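Grindumeck Two-Finger Hand Kit – for clubs, classes and kitchen-table teams

Product notes | What's in the box | Fingertip pads | Club report | Ordering

So you want a hand that picks things up without a fight. Me too! I run the after-school robotics club in Holtley, and I've spent more evenings than I'd like to admit watching students cut finger links out of whatever we had lying around. The Grindumeck hand kit is the one our club ended up helping to shape, and I was asked to write this page because I kept sending long emails about it anyway.

It's a two-finger hand with linked joints, so the fingers stay fairly square to each other as they close. You can mount it on an arm if your club has one, or put it on the hand-held grip and work it yourself with the trigger. We start every new student on the hand-held version. They learn more about gripping in one evening of squeezing that trigger than in a month of slides (and I've made some pretty nice slides).

What's in the box

Two finger assemblies, left and right, already greased
Hand-held grip with trigger and return spring
Mounting plate for an arm, with screws
Two pairs of textured fingertip pads
Small hex key, which you will lose, so there are two of those as well
Printed build guide, with the wiring page on the back cover

You'll need your own camera and a way to mount it. The top of the grip has a slotted rail that takes most small clamps, and Jasper Dierckx drew up a printable bracket for ours that you can download with the build guide. It's a bit chunky but it doesn't wobble.

Putting it together

Our students needed two sessions, and the second was mostly people arguing about cable ties. The joints are the fiddly part. Run the screws in until the link just stops rattling, then back off a hair. If the fingers close and then creep open again, you've gone too tight on the lower joint and the spring can't do its job. We had that on three hands before Lilibeth Layug figured it out, and she has been insufferable about it ever since, in the nicest way.

Do the left finger first. The guide says either one, but the cable routing is easier to see on the left and then you can copy it across.

About those fingertip pads

Please don't skip these and run bare fingers. The pads have enough give that thin packaging doesn't shoot out sideways, and the texture helps with shiny film. They do pick up dust, and after a few weeks of club use they get slippery. A damp cloth brings them back. Don't use the citrus cleaner from the school supply closet – we did, and the pads went gummy and we had to order new ones.

Spare pads come in packs of 10, and I'd put one in your first order if you've got more than a handful of students.

What we use ours for

The club project this year is called Snack Table, and it started as a joke. We wanted a picking task for the Gumow student meet in December, and the usual foam blocks were putting everybody to sleep. Blocks are easy! Snack packs are floppy, they overlap, they slide over each other, and the film throws light back at the camera. So each student works the hand-held grip over a table of snacks and tries to lift one pack without dragging its neighbor along. We keep the clips and use the good ones to train our little picking program.

We've got 148 clips that I'd call clean, out of almost 500 that we started with. The rest had thumbs over the lens, or the file didn't save, or somebody was laughing so hard the whole view shook.

Rozália Sárközi from the Bagheri club came over to compare notes, and her group does the same thing with socks. Her advice was to let the things lie however they fall, and our results got a lot more interesting once we quit tidying up between tries.

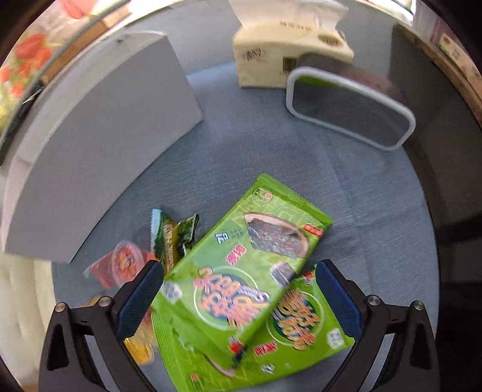

Keegan Charbonneau
Club lead and hand kit tester, Holtley Robotics Club

The green seaweed packs are the ones everybody wants to try first, and they're a real pain when one is lying on top of the other. Both pads are in close there, and from that spot the temptation is to just squeeze. What we teach is to pick an edge of the upper pack, come in a little lower than feels right, and close slowly. The jelly cup by the left finger is a much friendlier target for beginners, with a rim to get hold of. Small wrapped snacks are somewhere in between.

A cloth on the table is worth the trouble, by the way. On a bare tabletop the packs skate off the moment a fingertip brushes them, and you spend your session chasing candy.

Questions I get a lot

Will it lift a full water bottle? A small one, yes. A big one twists in the pads, so I wouldn't plan a project around it.

Can younger kids use it? The trigger is sized for teens and adults. Tanner Chisholm made a longer trigger for his little sister out of a paint stirrer and it worked fine, but that isn't a part we sell.

Do the left and right fingers swap? No, they mirror each other. Check the stamped letter inside the link before you order a spare.

Ordering

Single kits ship from the Grindumeck shop, and clubs can ask for the class bundle, which adds spare springs and pads. Put your club's name in the order notes and the printed guides will come one per hand. If you get stuck on the lower joint, write to the help address on the back of the guide and mention the creeping fingers. Lilibeth's fix is in the reply they'll send you.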